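Notas para la charla «Lo que acaba encima de la cama»
Ponente: Rostyslav Karpenko
Ciclo de orden doméstico de Grendis

Saludar, agua, comprobar que el micro va. Esperar a que se sienten los del fondo, que siempre llegan con el café en la mano.

Arranco con la pregunta de siempre: ¿quién ha hecho la cama esta mañana? Manos arriba. Y ahora, ¿quién ha vuelto a dejar algo encima antes de salir de casa? (Aquí se ríen, dejarles un momento.) Yo esta mañana dejé el cargador, una chaqueta y el correo de toda la semana, así que no vengo a dar lecciones.

Contar lo de mi tía y el armario del pasillo. Corto, que la última vez se me fue a 9 minutos y me comí la parte de las cajas.

Primera idea: la cama es la mesa más grande de la casa. Por eso ordenamos ahí. Volcamos el cajón, volcamos la bolsa, y a media tarde nos entra el hambre y se queda todo a medias. Truco que uso yo: estirar bien la sábana y trabajar solo en una mitad. La otra mitad, libre, para lo que ya está decidido. Con una sábana de rayas va de maravilla, porque cada raya te hace de renglón y vas colocando cosas en fila (sí, esto lo hago de verdad, podéis juzgarme).

Segunda idea: las cajas de producto. Cremas, frascos, aparatitos. La caja bonita no se tira, ¿verdad? Esa es mi perdición. En el taller que hicimos con Vidmar salieron 23 cajas de un solo dormitorio, y hubo quien rescató varias de la bolsa de reciclaje cuando creía que no mirábamos. Preguntar si alguien guarda la de su primer teléfono.

Mi regla: se coge la caja, se le da la vuelta, se lee la etiqueta y se decide. Hasta 2 minutos por caja, ni uno más. Si lleva algo dentro que se usa, a la estantería, de pie y con el nombre hacia fuera. Si está en un idioma que no leemos, se pregunta a quien lo lea o se pasa por un traductor antes de decidir. No se adivina, y menos con cosas que van sobre la piel.

Si voy bien de tiempo, enseñar la ficha de Posum para apuntar caducidades. Si no, está en la mesa de la entrada, que cojan una al salir.

Última foto y turno de preguntas. Dejarla puesta mientras hablan.

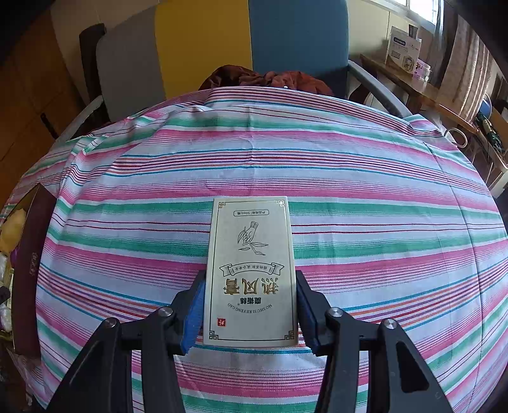
Cartagena, mayo

Cerrar con calma. Mirad qué letras doradas, con su filete fino y sus esquinas adornadas: ¿quién tira esto? La caja está cabeza abajo, así que invito a que alguien del público la lea girando el cuello. La etiqueta del formato pone 50ml/瓶, o sea, 50 ml por frasco, y con ese dato ya sé en qué balda cabe. Detrás está la cama de rayas y, a la izquierda, el montón que queda por mirar. Preguntar por dónde seguirían ellos. Dar las gracias a la gente de Arkoder por la sala y recordar que hay que devolver las sillas.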